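Zadley Handheld Grippers: Questions Buyers Ask Us

Reviewed by Rin Tamura. Last updated January 24, 2022.

Is the Zadley pair a robot?
No. It is two grippers you hold by the handle and work yourself. The sales page says "robot-ready," and a lot of readers take that to mean an arm comes in the box. It doesn't. You are buying a way to record how a person does a chore, so that a robot might be trained on it later.

What does the pair cost?
We were quoted $2,000, plus $488 a year for the software. The second number was missing from the first quote we got. Ask for it in writing.

Can I buy just one?
Zadley will sell you one, but most of the laundry tasks in its own task list call for two.

How many recordings do I need before a robot learns anything?
Zadley says "up to 50 per task." We have asked twice what robot that was measured on and are still waiting. Treat it as a sales figure.

Does it matter who does the recording?
More than the manual admits. Tatsuya Onishi and Ankica Vukčević followed the same instructions on our test and came back with very different motions. If several people will share the grippers, write your own house rules first – which corner to take, where to let go, when to start over.

Do I have to send my recordings to Zadley?
The default setting uploads them. You can turn that off, but the switch sits two menus deep and went back to "on" after our July update. Check it after every update.

Will it handle clothes?
This is the claim we trust least. Cloth bunches up, and a shirt never lands the same way twice. The jaws can get hold of thin fabric, but picking one layer out of a heap is another matter, and the brochure only talks about towels laid flat. Try it with a crumpled garment before you pay. 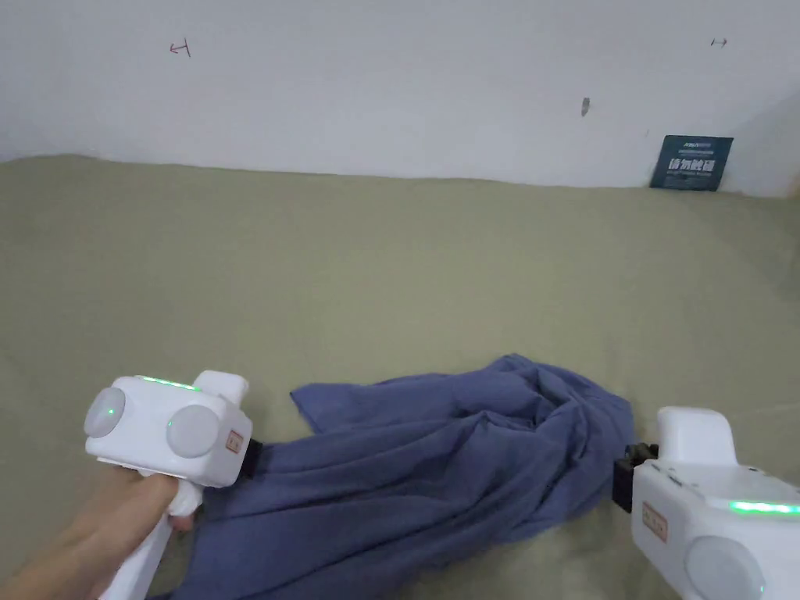 What if I want to send it back?
You have 30 days on paper, less a restocking fee that Zadley would not name for us. Shinji Higuchi in their sales office handles returns. Keep the box.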